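The Long Afternoon of the Tablecloth

My grandmother owned 3 tablecloths and was afraid of two of them. One was for funerals. One was for the priest, who came to the house exactly once, and ate standing up. The third went on the table every day of her life and was washed until you could read the newspaper through it, which my grandfather claimed to have done.

I have been thinking about her because I am trying to buy a tablecloth, and it is harder than buying a car. A car salesman wants you to leave with a car. The people at Shabalala, the linen shop on our main street, would like you to go home and measure again. They want to know the drop. The drop is how far the cloth hangs down past the edge, and until this winter I had lived a full life without one.

The short drop is for lunch. The middle drop is for dinner. The floor-length drop is for weddings, card tricks and people who store things under the table. I am in the last group.

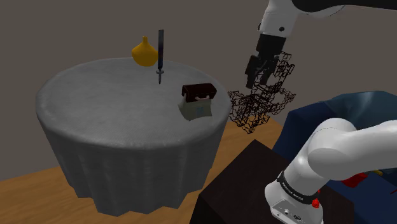 The trouble with round

A square table forgives you. You throw a square cloth over it, the corners hang down like the ears of a sad dog, and guests assume you meant it. A round table shows every mistake. Cut the circle a little off and one side drags while the other shows its ankles.

Mudthorpe, the mill town where much of the cloth sold around here used to be made, had an evening class in cutting rounds. The trick was a nail, a string and a piece of chalk. The class ran every November in the room over the feed store, and people failed it. I have met a man who failed it twice and still brings up the nail.

The mill has been gone a long time, and the building now sells mattresses. Its pattern book survives at the town library, under glass, open to page 983. I asked what was on the other pages. The librarian said they had never been asked to turn it, and seemed to feel that I was pushing.

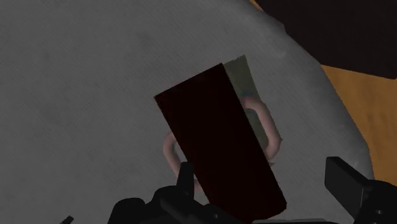 Color is where families break up. White is the choice of people who have either no children or a great deal of bleach. Red looks wonderful for a week in December and like a pizza place after that. My wife and I settled on gray after a short, cold war, and gray has a lot going for it. Anything dark you set down on it, a hymnal or a burned loaf, sits there like a block of night, and the cloth around it goes on looking calm. Stains are another matter. The salesman told me gray hides coffee. It hides coffee the way a toddler hides behind a curtain.

Then there is ironing. The Dimis company sells a cloth that it says needs none, and I bought one, and it came out of the packet with the folds still in it. They are in it today. I have steamed them, weighted them with encyclopedias and spoken to them. Cosar, the other big name at Shabalala, takes the opposite line and prints ironing directions on a sheet nearly as large as the cloth. Step one is to dampen evenly. I have never done anything evenly.

My neighbors take the view that the whole business is vanity. Wood is nice, they say. Wipe it down and be done. I have eaten at their house and my sleeves stuck.
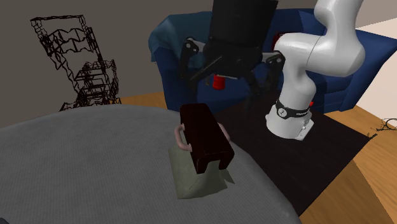
Nevzat Kurtuluş wrote to this magazine after my last column on napkins to say that I had the subject upside down. A cloth, he said, "is for the table's benefit and the guests should try not to lean on it." He keeps a felt pad under his, a cotton cloth over that, and a sheet of clear plastic on top for everyone except his sister. I wrote back to ask what the sister had done to earn bare cotton. He answered that she brings her own.

I went back to Shabalala with my numbers on an envelope. The salesman looked them over and asked if I had measured with the pad on.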